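Prondard at the Cirnarwood shed, a thread. The claim on the Plurlow forum: two printed grippers will spell your shop's name out of flat plastic bars while you make a coffee. I've had a lot of coffee.

1/ The R. Three parts: pink bar, red arc, lavender leg. As a letter, I'll grant it. As labour saving, my niece is cheaper.
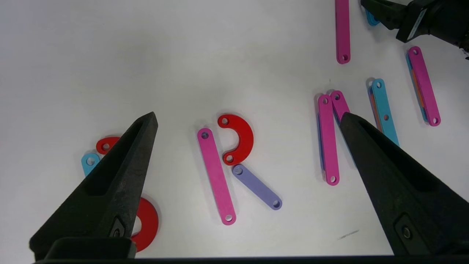

2/ Reach. Fingers are the pointy printed ones, Ó Riain pattern, 13 hours on the printer for the set. Plurlow reckons the tips handle stacked bars. Reckons.
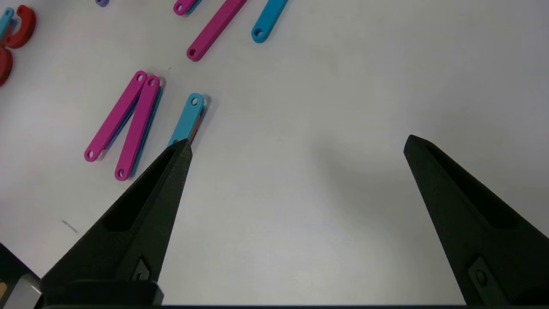 Wide open, tip right by the cyan bar.

3/ Stacking is my real gripe. Most bars sit on another colour, a bit offset. Does it grab one layer or both? The docs have 25 pages and not a word on it. 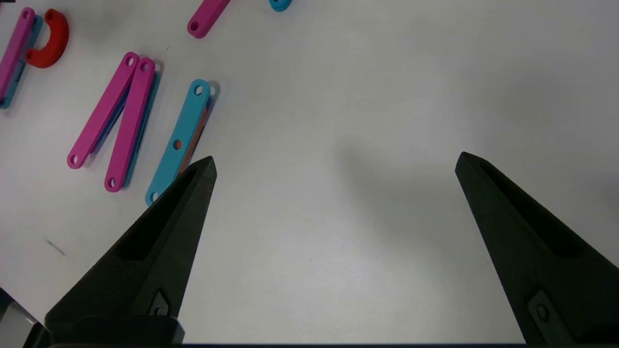 Teal over orange. Pick one, mate.

4/ Build notes for anyone still keen: budget 5 evenings, bin the supplied screws, and recalibrate the wrist camera every time someone bumps the bench. Wiring alone ate my Sunday.

5/ My test for any of this gear is whether I'd leave it running while I duck to the servo. Ask me again in winter. 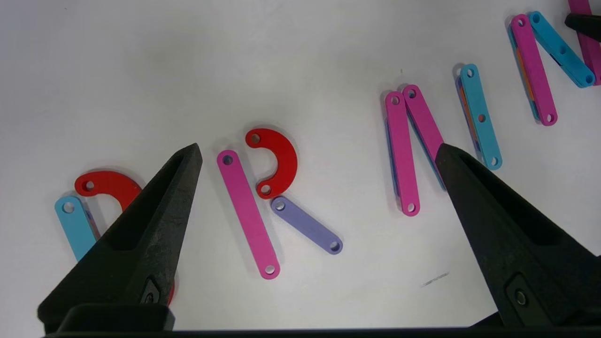

Reply from a follower: fair, but have you tried slowing the close speed? Ours stopped shoving the bottom layer once we dropped it to 7.

6/ Will try 7. Not holding my breath.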